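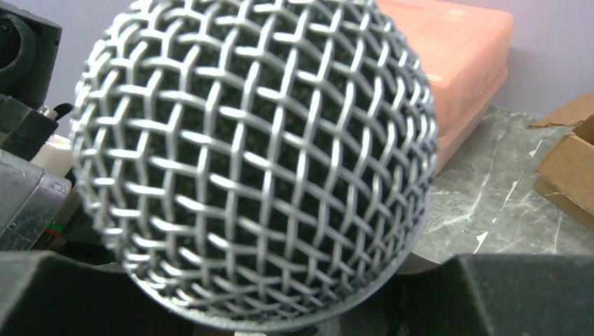

Budget notes and item list for the small-object grasping set, second release. The file items.csv has one row per thing we bought or plan to buy, with price, supplier and the month the order went in. Audio gear takes the largest share of the prop money. A microphone with a woven wire grille over dark foam gives the gripper a round, textured target, and we want four more with different heads before the next round of recording.

Prices are in US dollars, before tax. The ceiling for props this year is 2000, of which 700 is spent. Gripper fingers and pads go on a separate line, up to 1000, ordered through Holroyd.
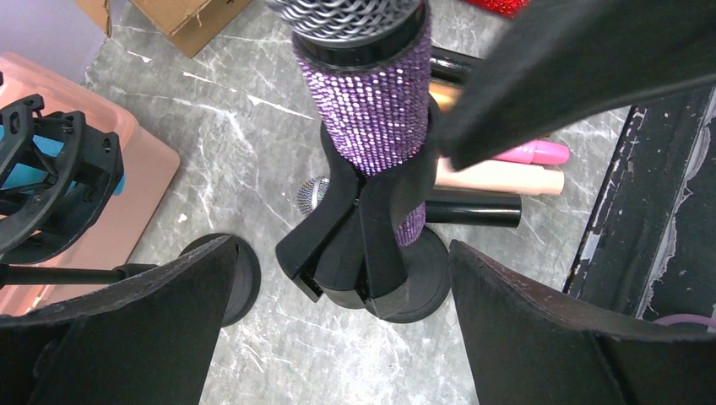 Maintained by: Benumach Manipulation Team, Plostside site

Stands and clips are listed apart from the microphones they hold. A round weighted base like the one under the purple rhinestone microphone gets its own row, and so does a shock mount. Makeup items and storage bins are under "misc".

Columns: item_id, name, group, unit_price, quantity, status, ordered_month. Status is one of planned, ordered, received, retired.

Any single item over 200 needs approval from Jamie Bellamy before it is ordered. The Preltuvgate quote for spare wrist cameras is still open and will be added in November.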